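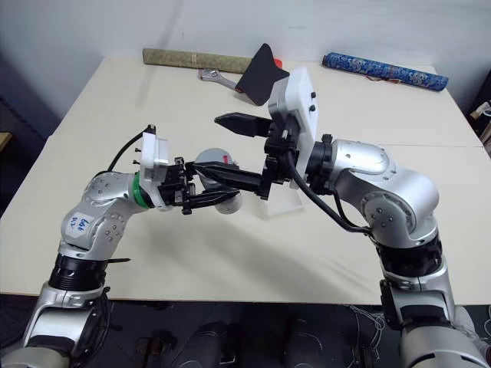
Okay, a few of you asked how the two-arm bench at Trillari is kept running, and I've been promising to write it up since the spring, so get a coffee because I'm going to ramble a bit. It's a thread!

Quick background for new people. I look after one cell. Two arms, one table, a gripper on each, and a job list that changes whenever somebody upstairs has a new idea. I've had it since September and I'm fonder of it than is probably healthy.

The first thing I do in the morning is a slow pass. Both arms go to home, then out to the middle of the table at a crawl, fingertips almost meeting, and back again. I stand there with my hand near the stop button and just listen. You learn the sound of each joint after a while, a bit like knowing which stair creaks at your parents' place.

The meeting point in the middle matters more than any other spot on the table. If the two arms disagree about where it is, every handover is going to be bad, and you'll spend the afternoon blaming the software (ask me how I know).

My check for it is very low tech. One arm holds a part, the other comes in and closes on it very gently, and I watch for the part to shift. If it gets tugged sideways, we're off. If it stays put, I write the position in the notebook and move on with my day.

When it's off, please don't start by re-teaching everything! I did that once. I re-taught 122 points over two evenings and the real problem was a mounting bolt at the base that had worked a quarter turn loose. Ionuț Nistor walked over, put a wrench on it, and went back to his sandwich.

So now the order is always the same for me: base bolts, then gripper mounting screws, then finger screws, then cables, and only then do I open the laptop.

Let's talk about cables, my favorite thing to complain about. The wrist cable needs enough slack to make the full turn and still not snag on the elbow. Too tight and it pulls on the connector every cycle. Too loose and it finds something to hug. I run the wrist through its whole range by hand speed before I snip a single tie, and I leave the old ties on until the new ones are in.

Also, label your arms. With a marker, on tape, in handwriting that a tired person can read. We had a stretch where I was logging faults against the wrong side, and there were 11 entries in the book before Horațiu Hodoroagă (lovely man, very patient) asked why the left arm had a fault on a cable it doesn't even have. I still blush.

Fingers! The two sides don't have to match, and I wish I'd understood that sooner. A parallel gripper is great for grabbing something and hanging on to it. A long tapered finger is what you want for reaching in next to a part somebody else is already holding. The catch is that the long one multiplies any slop in its mount, so I check it twice as often as the other.

I keep a cycle count next to each finger change in the notebook. The last set of pads went on at 338 and I wanted to see how they'd hold up on the smooth round parts, which are slippery little things. By 197 cycles later I was getting a slip now and then, so I cleaned the pads with a damp cloth, let them dry, and carried on with the same set.

Somebody in the replies will ask about the vision side and I'm sorry, I'm not your person! Grolalwood did that setup and I mostly keep the lenses wiped and stay out of the way.

One habit I'd pass on to anybody starting out: when you change something, change one thing, then do the slow pass again. I know it's dull. I put the radio on. It takes me less time than one round of guessing.

Next on my list is the table itself. It's two panels with a seam across, and I want to go along it with a straightedge to see if one side sits higher than the other. I've got a suspicion about a few bad pick heights, and shims are cheap. Will report back in this thread once I've had the feeler gauges out. If any of you have shimmed a split tabletop before, tell me what you used!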